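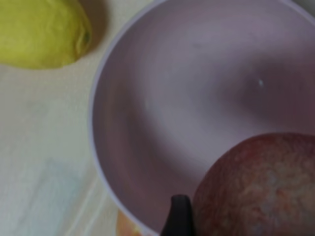

Fruit bowl on a work table, yes or no?

gromer_attic
I've got one table for everything – bills, lunch, kids' homework – and I finally put a cloth on it in October because I was tired of looking at the scratches. It's a peachy color from Zustby, 33 inches wide, and I love it. My question is about the bowls. I have a big pink one and a smaller blue one and I want fruit out where people will eat it. My sister-in-law says food and pens don't belong on the same table. Do they?

pluma31
Your sister-in-law has never met my house! We eat, draw and do taxes in the same spot. I'd keep the pink bowl, it looks great with that cloth. But put the fruit IN it, or what's the bowl for?

gromer_attic
Ha, fair. It goes in and out all day. This is how it usually ends up by mid-afternoon:

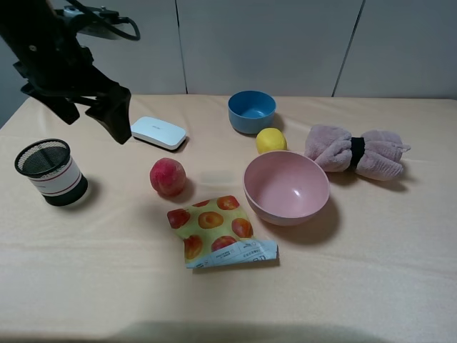
Peach, peach snack, pink bowl. I have a theme going.

tableforfour
I'm with the sister-in-law, sorry. Peach juice on a light cloth does not come out. I lost a good Eskola runner that way, washed it 9 times and you can still find the spot. Fruit in the kitchen, pens on the desk.

pluma31
Nine times?? Did you try dish soap before it went in the washer? I get berry out of everything with dish soap and cold water.

tableforfour
Yes, I tried dish soap. Peach is worse than berry, it goes brown later when you think you're safe.

gromer_attic
OK that scares me a little. Would a tray help? I don't want to give up the cloth. I also don't want plastic over it, my grandmother did that and your arms stuck to it all summer.

quietcorner_k
A tray would drive me nuts on a table people write on. What I'd do is push the bowls to the back and keep the front clear for paper and elbows. I took a bunch of stuff off mine last year and it made more difference than anything I bought. Do you have a picture with the snack wrapper gone?

gromer_attic
Yep, one sec.

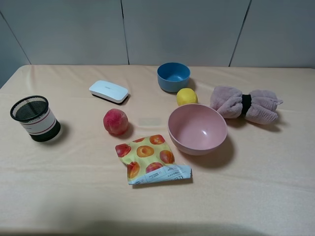

gromer_attic
Wrapper's still there. The fluffy thing by the pink bowl is a little towel with a black band around the middle, like a bow tie. I'm fond of it, so be nice. The eraser is for our whiteboard and wanders all over the house.

quietcorner_k
Oh, that's much calmer. I'd move the peach and the lemon into the blue bowl and slide the eraser over by the pen holder so the writing things are together. The towel can stay, it goes with the pink.

tableforfour
Still a peach sitting right on the cloth. I said what I said.

pluma31
Let the peach live! And keep the towel close, you'll want it if tableforfour is right.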